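When a Robot Gripper Loses Its Grip

A robot arm does not know how heavy a thing is by looking at it. It finds out by squeezing, lifting and measuring. When the measuring goes wrong, the robot drops things, or it keeps moving when it should stop. Engineers call this a fault. A fault is different from a crash. In a crash, the robot hits something. In a fault, part of the machine gives a wrong answer, and a crash may or may not follow.

At the Vunach workshop, robot arms practice moving objects in a play kitchen. One arm, named Plirier, developed a fault in August. Its job was simple: pick up an object, carry it, set it down and open the fingers. It did the first three steps. On the fourth step the fingers stayed closed, and the arm began to rise with the object still in them.

A play kitchen is used for this work for two reasons. The pieces are light, so a dropped one does little damage. The cooktop is a toy, so no food is cooked on it. 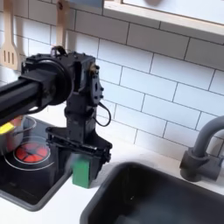
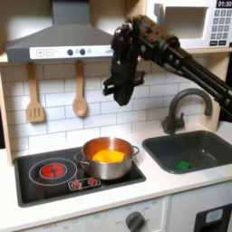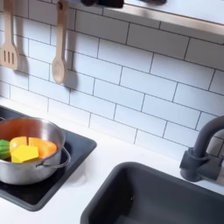 Robot practice at the play kitchen, with the cooktop, the pot and the sink.

Bivodwood Young Engineers, Issue 10, page 6

What the gripper should do

A gripper is the robot's hand. Plirier's gripper has a motor that moves the fingers and a sensor that reports how far apart they are. A sensor is a part that measures something and sends the result to the computer as a number.

On this gripper the number goes from 0 to 1000. Zero means the fingers are shut. One thousand means they are wide open. When the computer reads a high number, it decides that the object has been let go, and it tells the arm to move up.

What went wrong

The sensor cable runs near a joint. Each time the joint turned, the cable bent a little. After many bends, one wire inside it broke. The outside of the cable looked normal.

With the wire broken, the sensor could not send its real number. The computer read 1000 every time. It was told that the fingers were wide open, so it never sent power to open them. Then it moved the arm up.

The computer followed its instructions correctly. The number it was given was wrong.

How the fault was found

The engineers pressed the emergency stop first. This is a large button that cuts power to the motors. They waited until the arm was still before anyone reached toward it.

Next they read the log, a list of every number the computer had received. The fingers had opened and closed during the morning, but the log showed 1000 on every line. A working sensor does not give the same number when the fingers move. They replaced the cable and the numbers began to change again.

What was changed

The new cable is held in a Fedoruk clip, which keeps it away from the joint. The program was changed too. It now compares the sensor with the motor. If the motor turns and the sensor number stays the same for 5 seconds, the arm stops and a warning light comes on.

Rules for visitors

Stay behind the yellow line when an arm has power. An arm that is not moving may still be switched on.
Do not pick up a dropped object. Tell an adult.
Do not pull anything out of a gripper, even if it looks loose.

Words to know

Fault: a part giving a wrong result or not working.
Gripper: the part of a robot that holds things.
Log: a saved list of what a machine measured and did.
Sensor: a part that measures something.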